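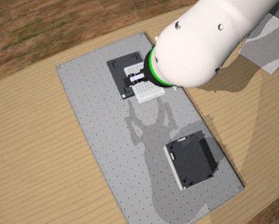
Fig. 1. Simulator view: arm with the well plate in its gripper, next to the dark tray on the perforated board.

Week 6 handout: notes from the Skanari open day
Posted in April by the module tutor
17 shares | 4 comments

Right, so for those of you who missed the coach (and those who came but spent the afternoon at the cake table), these are my notes from the visit. They're a bit scrappy, sorry, I was writing on my knee.

We started in the demo room at 10, where the Skanari people ran the plate-moving job in the simulator before letting us anywhere near the lab. I loved this part! The program is called Jidireo and you can stop it wherever you like, swing the view round and look at the grip from the other side. Fig. 1 is worth a proper look for the angles alone: the board sits skewed on the table, and the plate has to be lined up with the tray and its corner brackets, so "straight down" is the easy bit and the turn of the wrist is where your marks will be won or lost.

Their practice run has 18 moves. I asked how many plates they'd tried it on and the answer was 388, all simulated, with 63 of them set down badly on purpose so they could see what the error messages looked like. I'd never have thought of doing that, and I want you to steal the idea for your own projects.

After lunch we had the Sawatzky talk on grippers, which went rather fast. The main thing I took away was to write down where the jaws should hold the plate before you write any code. Someone asked whether a simulator gets shadows right and whether that matters, and we had a good ten minutes on it (it matters if you're using a camera to find the plate, much less if you're working from fixed positions).

For next time: read the Biltetti worksheet, pages 3 to 8, and sketch your own pick and place on paper with every stop marked. Pencil is fine. Bring it to the lab and we'll swap sketches before anyone logs in.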